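Plemaseck Tidy-Up Set: data card and equipment plan

Status: planning copy, revised June
Maintained by the Zulirport site

Purpose

This card covers the footwear portion of the Plemaseck set and the equipment needed to extend it. It is meant for sites deciding what to buy before they commit to collection. Software install notes are in a separate file.

Contents

The footwear portion holds 208 episodes of shoes being handled at floor level and on a rack. Each episode has a wrist view and a head view, plus joint states and a text label. Failed grasps are kept and flagged in the label file.

Gripper and finger covers

Budget for finger covers as a consumable, separate from the gripper line. Knit uppers and loose laces load the fingers differently from rigid objects, and a bare finger and a covered one do not give comparable grip force readings. Record which fingers are covered in the episode header. 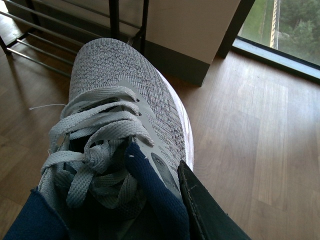
Covers are ordered in packs of 18 from Clotik. One pack per arm is the minimum for a first order. Scuffed bare fingers can stay in service if the jaw still closes square; replace them when the closing check fails. Spare fingers have a longer lead time than covers and should go on the same purchase order as the arm.

Props

Buy ordinary household items and keep them for the full run. Swapping a shoe model midway means a new object ID and a new calibration pass. For each site:

- Lace-up sneakers with a knit upper, gray preferred for continuity with existing episodes
- Slide sandals, one pair
- An open shoe rack with metal rods. Solid shelves are not compatible with the current placement labels, which refer to the front and back rod of a shelf.
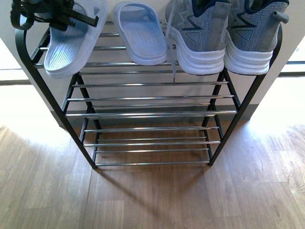

- Spare flat laces in a matching color

Props are charged to the site, capped at 100 dollars. Anything above the cap needs a line in the Akanda budget sheet before purchase.

Site requirements

Clear floor on all sides of the rack. Strong sunlight is allowed, but log blind position and time of day. Do not buy lighting until the first 3 sessions have been reviewed for overexposure.

Open items

Shipping cost for spare fingers is not yet confirmed. Cable guard for the second arm: quote requested.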